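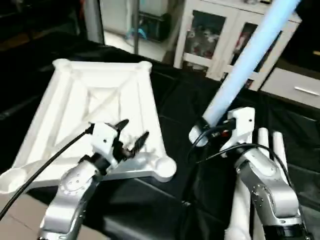 Kirnlow's two arms on the plastic frame, with a light-blue tube in the right hand.

Katalin Fülöp has been selling the Kirnlow assembly service since August and she has heard most of my questions before. She answers them quickly, with a pen in her hand, and now and then she draws a box on her pad while she thinks.

The offer goes like this. A shop, a school or a small warehouse has plastic stands and racks to put together, the kind with a moulded base and poles that go into the corners. Kirnlow brings in a pair of arms on hire, sets them up and has them do the job. The price is 535 euros a month, with a minimum of 4 months. I put it to her that most people would give this work to whoever was free after lunch.

"They do, and then it doesn't get done," she says. "I've seen boxes sit in a stock room half a year."

I have seen that too. I'm less sure it is worth 535 euros a month to stop it.

What I wanted to know was how much of the job the arms do without help. The brochure says "start to finish". Fülöp is more careful in person. The arms hold and bring parts together, she says, and a person still opens the packaging, lays out the pieces and checks each joint at the end. So who is saving time? "The person who would have been kneeling on the floor," she says. "You can do other things nearby." Nearby turns out to be written into the contract: someone trained must be within reach of the stop button whenever the arms are running.

She is happiest talking about the corners. Getting a pole into a base means one hand steadying and the other guiding, and she thinks two arms are the least you can do it with. I asked why it had to be a robot with two arms when I have two of my own. She laughed and said mine were probably busy.

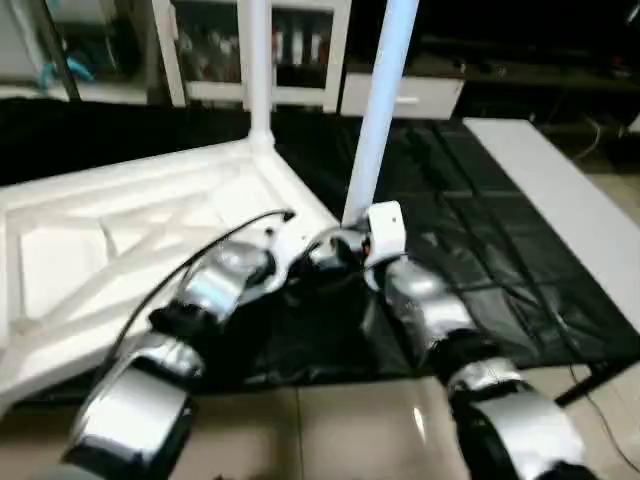

Majdi Farah takes a harder line on this than I do. Holding a pole near a corner is the easy bit, he told me over the phone, and what he'd want to see before signing anything is the same corner done all afternoon by a machine that no one has touched in between. He had asked Kirnlow for a record of failed attempts and been sent a price list.

When I passed this on, Fülöp didn't argue. "He should have had the record. I'll send it." It had not arrived by the time I wrote this up.

We moved on to the cameras. Each arm carries a small one by the gripper, and there is another higher up looking down over the work. I asked what the wrist camera could tell anyone when it is pressed up against a large piece of white plastic.

"White on white is hard," she said. "I won't pretend it isn't. The view from above does a lot of the work there." Would they advise a customer with only white stock to look elsewhere? She said no, they would advise a longer set-up. A longer set-up is charged by the hour, after the first 2 hours.
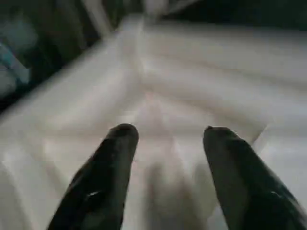
What the contract leaves out

I read the small print on the train home and rang her back the next morning. Damage to parts is covered only if the part is on the approved list. The list has 30 items. Adding one costs extra, and the customer has to send a sample, which they don't get back.

"We need to try it properly," Fülöp said. "Sometimes we break it."

I asked whether customers knew this before they signed. She said the sales team was told to mention it. I asked whether they did. "I'd hope so."

There is also the matter of floor space. The arms need clear room in front of them and a sheet put down under the work, and the whole area is out of use while they run. In a big warehouse that may not matter. In the back of a shop it could mean shutting half the room for a few racks.

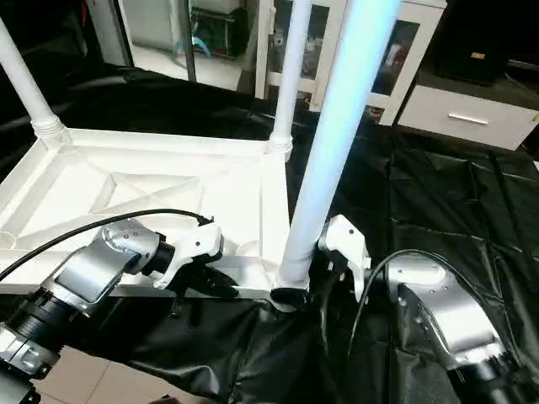
According to Štefánia Hájek, the floor space was what put her off. She had liked the people and found the arms gentle with the parts, but she couldn't give up that much room for four months, and a shorter hire wasn't on offer. If they rented it by the week, she said, she would look at it again.

Fülöp says weekly hire has been discussed. The trouble is the set-up, which eats most of the first few days and would leave a weekly customer paying mainly for engineers. I thought that was the most useful thing she said to me, and I told her so. She asked me not to make it the headline.

My own view hasn't moved much. If you put together the same stand all year round and have the room, ask for the failure record and a trial with your own parts, in your own building. If you have a dozen racks to get up before the autumn, Kirnlow isn't meant for you, whatever the brochure says.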